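Calendar Systems board > Reform and proposals
Thread: Has anyone looked hard at the Utumitz 28-day plan?

indedus_fan
March 2023
The Utumitz proposal is going around again. Thirteen months of 28 days, plus one blank day that belongs to no week. They claim payroll gets simpler. I don't buy it. My rent is monthly, so do I pay 13 times?

Wudora
You'd pay a smaller amount 13 times. The real trouble is the blank day. Once you have it, the seven-day week is broken, and plenty of people will keep counting the old one anyway.

leapsecond_larry
People adapt. We already put up with an extra day every four years.

Wudora
A leap day still has a weekday name. The blank day doesn't. Big difference.
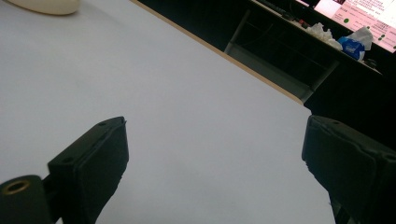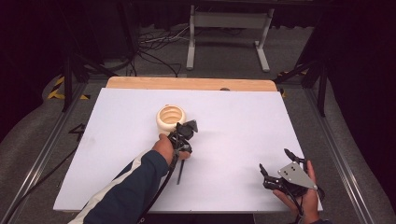 Page 39

osagie_b
I read the whole Utumitz paper, all 112 pages. Their savings figure comes from a survey they ran themselves and they never print the questions. "Up to 182 hours a year" per office – who measured that, and how?

leapsecond_larry
Fair, but the arithmetic holds. 13 x 28 is 364, add one and you have a normal year.

osagie_b
Sure, the arithmetic holds. So does the arithmetic for the calendar on my fridge. Also, 13 doesn't divide into quarters. Their answer is a quarter of three months and a week, so quarters end mid-month. Try explaining that to an accountant.

indedus_fan
That's the bit I missed. Where do they put leap day?

osagie_b
Second blank day, middle of the year. The Osagie tables (no relation) did the same and dropped it in the next edition.

leapsecond_larry
I still think it beats guessing whether November has 30 or 31.

Wudora
It has 30. You can learn that once.

indedus_fan
Not convinced, but I'll read the paper before I post again. Is the appendix with the conversion rules worth it?

osagie_b
Skip to the second table. The first one has a typo in the leap year row.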